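# Visual odometry drifts whenever the wrist camera faces a blank wall

**tags:** perception, visual-odometry, wrist-camera, stullar

**geum_and_tonic**
posted 23 November 2018

I have a small arm with a parallel gripper and a camera at the wrist, running Stullar for control and the stock feature tracker from Flilow for pose. Over the cluttered end of the bench it works so well that I started telling people about it, which was my first mistake.

When I swing the arm toward the bare end, the tracker says everything is fine and the estimated pose starts wandering off toward the parking lot. The joint encoders disagree. The arm is bolted down, so I'm siding with the encoders.

Typical view from the bad zone:
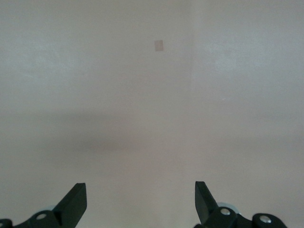
*Photo: geum_and_tonic, wrist camera, free to reuse*

Settings are the defaults, 200 features max, minimum 12 to keep tracking. I've tried lowering the detection threshold until it found plenty of features. The feature count went up and the drift got worse, so I feel I'm being punished for something.

Exposure is on auto. Calibration was redone in May and the reprojection error looked good. Do I need a better tracker, or a better wall?

---

**ostby_user_zero**

Your tracker is doing its job, just on the wrong thing. Look at what has hard edges in that view: two black fingers with slanted tips, and shiny screw heads on the black parts below them. Those are corner detector candy. They are also bolted to the same thing as the camera, so they never move in the image (unless the fingers open or close, and then they move for reasons that have nothing to do with the wrist).

So you have a solid block of features voting "we are standing still" and, from the rest of the world, one small tan patch on the wall and a soft gray band. Lowering the threshold only lets in paint mottling and sensor noise, and noise votes too.

What I'd do, in this order:

1. Mask the gripper. Flilow takes a static mask as a grayscale file, black means ignore. Build it from the union of fully open and fully closed, then grow it by 5 pixels. If you mask only the open position, you'll be back here next week.
2. Put the detection threshold back where it was.
3. Make the tracker report failure. With the mask on, I'd expect it to fall under your minimum of 12 in that zone and say "lost", and you want that. In Stullar, set the pose source to fall back to forward kinematics when vision is lost. It's off by default for reasons known only to whoever wrote it.
4. Blend back in slowly when features return, or the arm will twitch as the two estimates make up their differences. I use 800 ms.

Also lock your exposure. A big pale surface plus black hardware is a good way to get the auto setting to hunt as the arm moves, and brightness changes do the tracker no favors.

---

**pale_beige_noise**

Get a depth camera.

> **geum_and_tonic:** On a flat wall with nothing on it?

> **pale_beige_noise:** a good one

---

**tuesdaykernel**

Agree with the mask. You can also cheat, as I did, and print some fiducial tags. Tape a few to the wall and the tabletop at uneven spacing, and the planner gets an absolute fix every time one comes into view. It looks like a parking garage for ants but my drift went away.

One small tan rectangle won't do it, by the way. A single low-contrast patch gives you a handful of corners at best, all bunched together, and the pose solve from that is mostly wishful thinking.

If you go with tags, keep them flat. One of mine curled at a corner and I spent an evening debugging the Geum planner, which was innocent.

> **geum_and_tonic:** Mask plus kinematics fallback did it. The log now says "lost" over the bare end, in capital letters, and the arm carries on regardless. Accepting ostby_user_zero's answer. Tags are printing anyway, since the exposure lock fixed a flicker I'd been blaming on the cable and I now trust nothing.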